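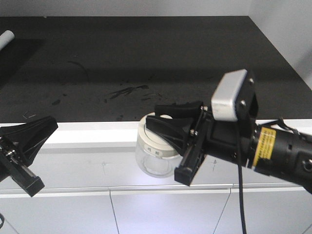

Last updated: March

Windley 977 Small Glass Jar with Screw Lid – Review

I bought a box of these jars to replace a drawer of mismatched containers that had built up over several years. Some of the old ones had lost their lids and a few had lids that fit only one way around. The Windley 977 is a clear glass jar with a rounded body and a white screw lid. It is sold singly or in a box of 21. I bought the box and have used it for 21 weeks, in the kitchen and on a workbench.

The short version is that the jar is good, the lid is good with one complaint, and the box it comes in is poor.

The glass

The glass is clear with no tint that I can find. I keep cumin seed, yeast, picture hooks and small washers in these, and I can tell them apart from across the room. The body curves in at the bottom, and the base is thick enough that an empty jar stays put when you reach past it.

The curve costs a little space. Rounded jars don't pack against each other the way square ones do, and in a shallow drawer you lose a strip between rows. I keep mine upright on a ledge now, in a single row, and this bothers me less. If you are trying to fill a drawer to the last inch, buy square.

I have dropped one. It fell from counter height onto vinyl flooring and did not break. I have not tried it on tile.

The lid

The lid has a wide ribbed band around the side, and this is the part I like best. With oily fingers I can still get it open. My previous jars, from Conesix, had smooth lids, and I had to use a towel on them more often than I wanted. The raised top is cream against the white band. I don't care for the two colors together, but it does no harm.

The thread starts easily. A little over half a turn closes it, and you feel it stop. I filled one with water, laid it on its side overnight on a paper towel, and found the towel dry in the morning. I would still not carry soup in it.

The complaint is about the printing. There are small dark characters on the front of the band, right where I would have put my own label. A strip of masking tape covers them but lifts at the corners on account of the ribs. I ended up putting labels on the glass, and they hold there. Windley could leave the band blank and print on the bottom of the jar.

Washing

Glass and lid both go in the dishwasher, top rack, according to the leaflet. The glass has come out fine every time. The lids hold a little water under the rim and need to be shaken and left to air. Put one back on too soon and you will see fog inside the jar the next day, and dry goods will clump. I lost a batch of baking powder this way, and that was my own fault.

Smell stays in the lid for a while. Cumin took three washes. Garlic powder took longer, and I now keep one lid for garlic only.

Where to work with them

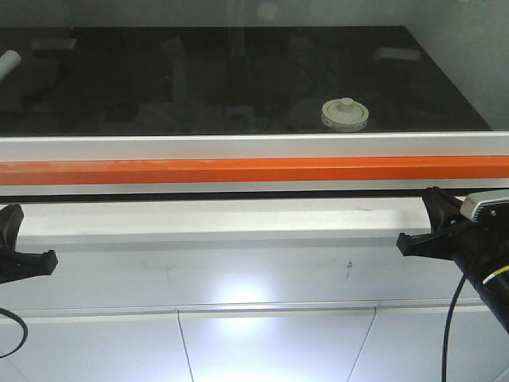

Filling small jars is a fiddly job and the surface under them matters more than I expected. I started on a speckled counter and kept losing things – a washer, a lid liner, once a whole clove. I have since moved the job to a glossy black top, and it is much easier. Anything pale stands out on it. A small cream piece with a flat round base and a short stem, left close to the front edge, can be spotted at a glance, and so can the small darker dots around its rim. Salt and flour show up just as well. The drawback is shine. A top like that gives you soft pale reflections of whatever is around it, and under a strong lamp I have reached for a bright patch thinking it was a lid.

If you only have a light counter, a dark tray with a raised edge does the same job. Mine is from Ametepe and cost less than two of the jars.

A funnel helps too. The Nudo folding funnel fits the mouth of the 977 with a little room around it, enough for air to get out while you pour. Wider canning funnels sit on the rim and tip over.

Packaging

The box has cardboard dividers that are too short, so the lids knock together in transit. One of mine arrived with a chip in the ribbed band. It seals normally and I didn't send it back. The seller offered a replacement when I mentioned it.

Price

I paid 30 dollars for the box. Bought singly they work out to nearly twice as much per jar, so I would get the box even if you need only a dozen.

Verdict

I would buy them again. The glass is clear and solid and the lid grips well. Wash the lids early and let them dry all the way, and plan to label the glass. For a tightly packed drawer I would look at something with straight sides.

Comments (3)

Daniyal Talpur
Do the lids from the older Windley jars fit these? I have a bag of them and would rather not buy new.

Kojo Annan
Daniyal, mine didn't. The old thread is coarser and it jams after a quarter turn. On the garlic smell, leave the lid in a bowl of baking soda overnight. Worked on all but one of mine.

benchdrawer387
Agree about the box. Two chipped lids in my order. Jars were fine.

Related reviews

Nudo folding funnel, small
Conesix smooth-lid jars after one year
Ametepe raised-edge tray, dark finish
Labels that stay on glass: four kinds compared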